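24/01/2018

Visit to the Skyrme packaging plant, Forgate

We got to the gate at nine and signed in. Parking is on the left past the weighbridge, and the walk to reception takes two minutes. The plant makes folding cartons for dry foods. Clekeo, who own it, moved the printing here from Drastness last August.

The tour started in board storage, where sheets come in on pallets of 1000. From there we went to the cutting hall. It was loud, and we were given earplugs. The older die cutter was down for a blade change, so we saw only the new one running. 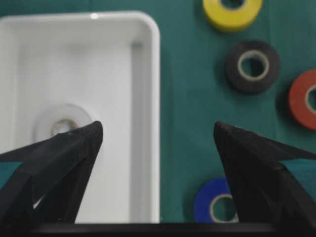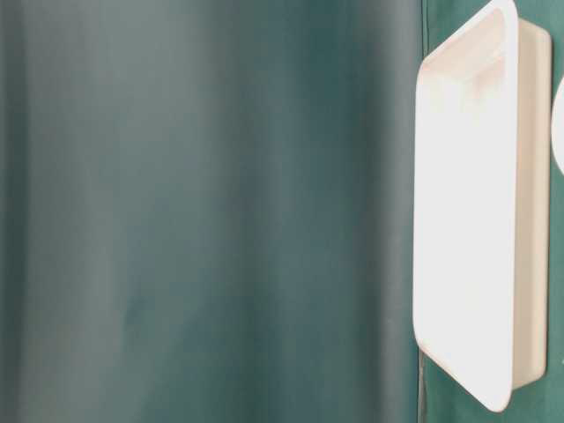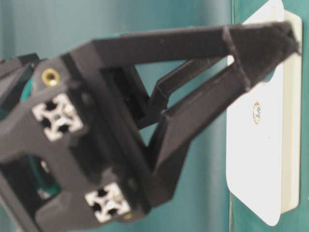 Gluing is in a separate building across the yard. Staff there work in shifts, 42 people in all. Scrap board gets baled and sold back to the mill.

Lunch was soup and rolls in the canteen. I asked about short runs and was told the minimum order is 1000 cartons per design, which would suit us. Samples are to follow by mail.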